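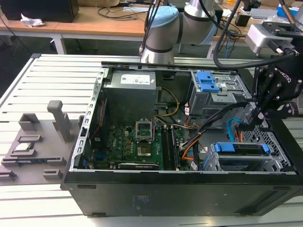 R. Dambrauskienė

Computer Hardware, Basic Course
Handout for unit 4: The inside of a desktop computer

This unit is about finding your way in an open case. In unit 3 we spoke about what each part does. Now we look at where the parts live and how they are connected to each other. Please read the handout before the practical lesson and bring it with you on paper, as you will write on it.

1. Before you open

Shut the computer down, switch off the power supply at the back and pull out the power cord. Then press the start button for a few seconds, so that the remaining charge goes away. Lay the tower on its side with the removable panel up. Touch bare metal of the case before you touch anything else, or wear the wrist strap. Never open the power supply itself, even when it is unplugged. It can hold a dangerous charge for a long time.

2. Orientation

Students often get lost because the drawing in the textbook shows the case standing and their own case is lying. My advice is to find the rear bracket first. It is the perforated metal wall with the row of slots, where the expansion cards look out of the computer. When you know where the back is, the other things come easily: the motherboard is the large green board, the power supply is the gray metal box with a label on it, and the drive cages are toward the front.

The blue plastic pieces on the drive cage are latches. On many office computers, a colored plastic part means "you may move this by hand, without a screwdriver". It is a useful habit to look for such colors, but please check with the service manual of your model. Not every manufacturer follows the same idea.

3. The processor socket

The socket is a square with many gold contacts. A metal frame holds the processor down, and a lever closes the frame. When the frame is raised and there is no processor, the contacts are open to dust and fingers. Do not touch them. One bent contact can be enough to make the board useless, and to bend it back is work for patient people with a magnifier.

To put in a processor:
– find the small triangle on one corner and match it with the mark on the socket
– lower the processor straight down, do not slide it
– close the frame and then the lever. Some force is normal at the lever, but no force is allowed before that.

4. Memory slots

The memory slots are long, parallel and placed near the socket. Each module has a notch which is not exactly in the middle, so it goes in only one way. Press until the latch clicks. If you have two modules and more than two slots, the manual says which pair to use first.
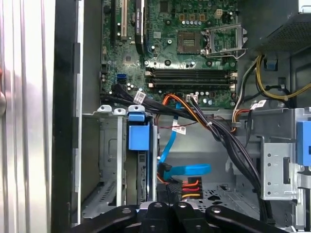 Fig. 2. Empty processor socket and four empty memory slots, with the cable bundle beside them.

5. Cables

Beginners are afraid of the cables more than of anything else. Divide them into two families. Power cables come from the power supply, and their wires have colors. In the common color system, yellow is 12 volts, red is 5 volts, orange is 3.3 volts and black is ground. Data cables go between the board and the drives. A SATA data cable is thin and flat – in our case it is blue, and on the board you can find blue SATA ports also.

Thick bundles are often held with a cable tie, and some cables carry a white label. Leave the labels on. If you disconnect a cable which has no label, put a piece of tape on it and write a number. Pull always at the connector and never at the wire.

6. Homework

A customer of the small shop Girmont has a desktop with a 600 watt power supply and wants to add a second graphics card. Which information do you need before you say yes? Write about 100 words. Give also one reason to say no.

Related handouts
Unit 3: What each part does
Unit 5: Drives and drive cages
Unit 6: First start after assembly
Word list for units 1 to 6

Comments (3)

evening_group: Thank you, the part about the rear bracket helped me. I was always holding the textbook upside down.

Inden: In section 3, is the triangle mark on all processors or only the newer ones?

R. Dambrauskienė: On all that you will meet in this course. On very old ones the marked corner can look different, so check the manual.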